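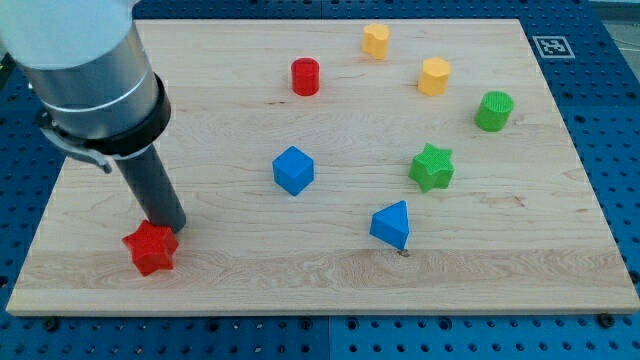

Chapter 4
Why We Buy What We Don't Need (and Queue for It)

Some years ago a bakery in the harbour town of Wuridora put a second loaf on its shelf. The first was a plain white loaf that had sold well enough for as long as anyone could remember. The second was the same loaf, from the same dough and the same oven, with a sprinkle of flour on top and a price half as high again. The baker, Agnese Org, expected to sell a few to visitors. By October the floured loaf was outselling the plain one, and several regulars had told her, with some feeling, that they could never go back.

Economists have a tidy account of shopping. A buyer knows what she likes, looks at the prices, and picks whatever gives her the most satisfaction for her money. You met this buyer in Chapter 2, where she behaved beautifully. She has never stood in a hardware store at closing time holding a third garden hose.

In this chapter we keep her for company but spend more time with her neighbours, who are influenced by the colour of the label, the length of the queue and whatever they happened to see first. Their mistakes are not random. People tend to err in the same direction, and a shopkeeper who has noticed this can make a decent living.

4.1 The price you saw first

Suppose a jacket in the window of Darura, a menswear shop, is marked at $400. Inside, a similar jacket costs $66. Few customers ask what a jacket ought to cost. They compare the second number with the first and feel they have been done a favour. The first number is called an anchor. It goes on pulling at our judgement even when we suspect it was put there by someone who wanted our money.

Anchors need not be sensible to work. Grīnberga, a furniture maker, kept a $3000 armchair near the door of its showroom. Hardly anyone bought it, and hardly anyone was meant to. Its job was to make the chair behind it look like something a careful person might take home.

4.2 Things to look for as you read

Keep a note of anything you buy while you are studying this chapter, along with the first price you saw for it and the price you paid. You will need the list for the exercise on receipts in section 4.6. Students who claim to have bought nothing all week may borrow a relative's receipts, with permission.

Key terms: anchor, decoy, reference price, sunk cost, willingness to pay.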